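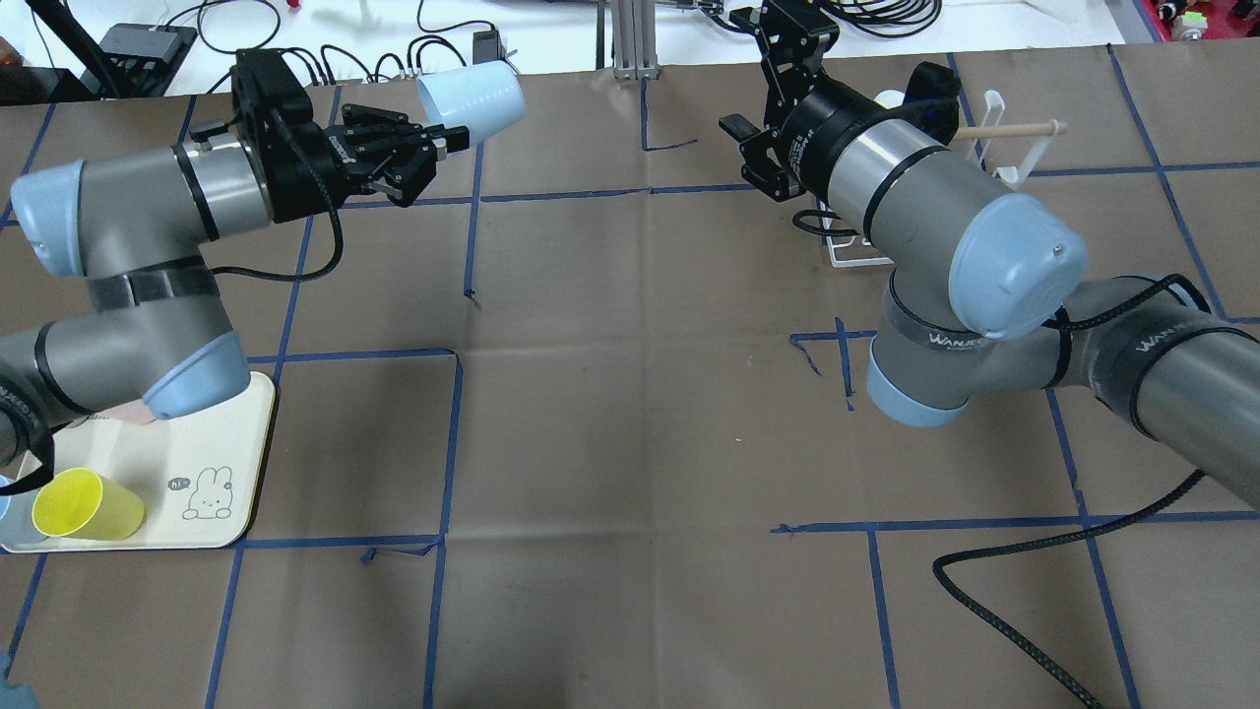
Lakshmi D'Souza asks whether trainers can go in the tumble dryer on low. They should not – heat softens the glue between upper and sole.

Drying running shoes after a wet run

Take out the insoles and loosen the laces down to the last eyelet. Pack each shoe with newspaper and change it after an hour.
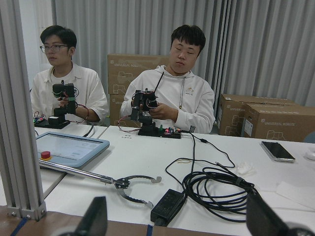
Words: Gaëtan Lacroix
Updated May 30, 2025

Stand the shoes on their sides, 70 cm or more from a radiator. Mesh uppers dry in 8 hours, padded winter pairs overnight. Brush off mud once it is dry, then wipe the midsole with a damp cloth.

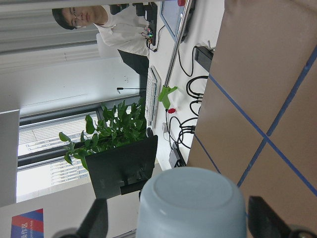
Light blue bowl, base outwards.

Refit the insoles last.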